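House Rules for a Shared Robot Arm: What We Learned Writing Them Down
Summer project report, Standden workshop group
Aug 5, 2018

When our group started this project we thought we would be writing code all summer, and we did write a fair amount of it. But the part of the work we ended up caring about most was a two-page document taped to the wall next to the arm. It's called the Litar Rules, after the name we gave our control program, and this report is mostly the story of how those pages came to be and what we would tell the next group.

We began by reading what we could find about safe practice with small arms. Much of it was written for factories, with fences and light curtains and a person whose whole job is safety. We are students sharing one bench, and so we had to work out which ideas carried over to us and which ones didn't. Our first draft had 50 rules. It was very thorough and we were quite proud of it, and then we watched each other skip straight past the page and press start.

So we cut it down to 11, and we read them out loud before every session for the first weeks (it felt silly, and then it didn't). The ones that did the most good were about the table. Only the things needed for the task stay on it. Cups are put down upright and empty. One person runs the arm and a second person keeps a hand near the stop button, and those 2 people do not swap in the middle of a run. 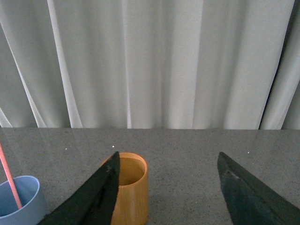 We also argued for a long time about speed. The Ashworth team next door let us look at their own rules, which were kind enough to admit where they had changed their minds, and we borrowed their idea of a slow first pass. Every new motion is played once at low speed with the fingers open, and only after both people say "clear" does anyone turn it up. It costs a little time each session, and we grumbled about it, but we kept it.

The logbook was the other habit we are glad of. We set up a simple form in Dendex with the date, the task, who was at the button, and anything odd. By the end we had 900 entries, and reading back through them was how we found that most of our emergency stops came right after somebody had moved an object and forgotten to say so. That became a rule as well: if you touch the table, you say it.

There are things we would still like to fix. Our rule on worn parts only says to "check the fingers," and it should really say what to look for and when to replace them. We also never settled how to train a newcomer who joins halfway through. The next group starts in October, and we have left them the rules, the logbook, and a page of open questions with plenty of room to write underneath.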